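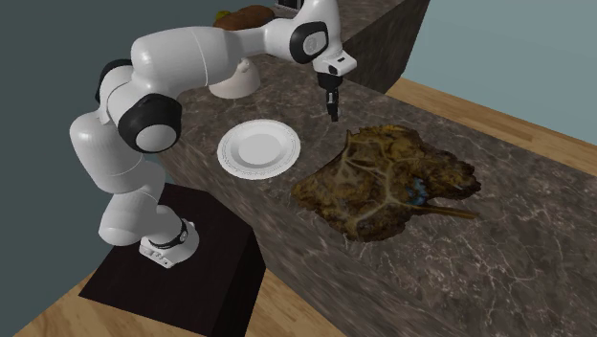

Session 7: Comparing two grippers in simulation
Course notes, Agustina Villalba, 21/03/2025

Today we keep the arm and the kitchen counter the same and change only the gripper. First use the two-fingered one, then load the Adier suction cup from the menu.

Task: lift the large leaf and put it on the plate. Make 20 trials with each gripper. Start every trial with the fingers open and pointing down – do not move the plate or the bowl.

Write down the grasp point and the result. Bring your table to the June review.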